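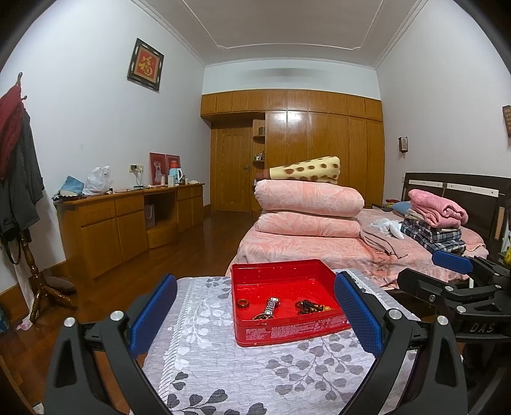
Red tin on the table, guest room in Iltby. Watch, wooden ring, prayer beads.

Hedside open day, notes typed up fast before I forget it all

Got there late. The bus from Iltby drops you at the bottom of the hill and the sign says 5 minutes to the mill, which it is if you run. Gates opened at ten, I was through them by twenty past, and the first tour had already gone in. So: coffee first. Decent coffee, paper cup, two dollars in a jar.

Hedside is a woolen mill, still working, and they open it to visitors in December when the big looms are down for servicing. That sounds like the wrong time to go. You do miss the noise. But you get to stand right next to things you'd normally see from behind a yellow line, and the people who run them have time to talk.

Second tour was led by Babak Kiani, dye house, long gray apron, very quick walker. Fourteen of us trotting after him. Started in the wool store, up a ramp, bales stacked to the roof beams. Smell of sheep and something like old rope. He pulled a handful out of a bale and passed it round and my hands were greasy until lunch. Lanolin. Good for you apparently.

Then scouring (long row of tanks, all drained), then carding. The carding machine was the thing for me. Huge drums covered in tiny wire teeth, one taken off and lying in a cradle so you could look at it close up. Somebody's kid asked if it could take your arm off and Babak said yes. Moved on.

Dye house next. Best room in the place. Pipes everywhere, floor stained in every color, shade cards pinned up along one wall going back further than anyone there could tell me. They do 145 shades now. Used to be more. Blues are the hardest to match, he said, one batch to the next, and they keep a bit of yarn from each lot in a drawer with a tag on it. He opened the drawer. I could have stood there an hour, but the third tour was comming up behind us.

Weaving shed was quiet, covers off. One loom was set up for a demo and run by Flynn Partington, who has been there since leaving school. He ran it for maybe a minute. LOUD. Even just the one. He handed out ear plugs afterward, which got a laugh. There are 3,000 warp threads on that width of cloth and if one snaps the whole thing stops and you go find it. He showed us the knot. Did it one-handed, then did it again slower, and I still couldn't tell you how it goes.

What they make on that loom is a blanket called the Lema. Plain weave, stripe at each end, comes in full size and a lap size. They were selling seconds from a table by the exit. I looked for the flaw in mine all the way back on the bus and found it in the end, a thick spot near the hem. Don't care. It's lovely.

Lunch: soup and a roll in the canteen, pea or tomato. Get there before one. By quarter past it was just rolls.

Missed the finishing room, closed off for some reason, and the wheel pit, which you had to sign up for at the gate. Nobody at the gate mentioned it to me. Ask when you go in.

After lunch I went round the little museum bit on my own. Wage books, a clocking-in machine, lots of photos of people in rows. A pattern book from the old owners that you can turn the pages of, with cloth samples glued in. The lables are handwritten and hard to read in that light.

Stayed over in Iltby, with Norine, who does rooms. Pink sheets, pink quilts rolled up on the bed, and a yellow blanket with brown spots on top of them. Warm enough. Breakfast at seven thirty, eggs, very strong tea. She used to work in the mending room at Hedside and had a lot to say about the old managers, not for here.

Practical stuff. Entry free, tours free, parking is a field and it was mud. Flat shoes. Stairs between the carding floor and the dye house are steep and I didn't see a lift. Seconds table was cash only when I was there. Last bus down is at 4:40 and it leaves on time, I saw it go. Long walk.

Would go again for the wheel pit.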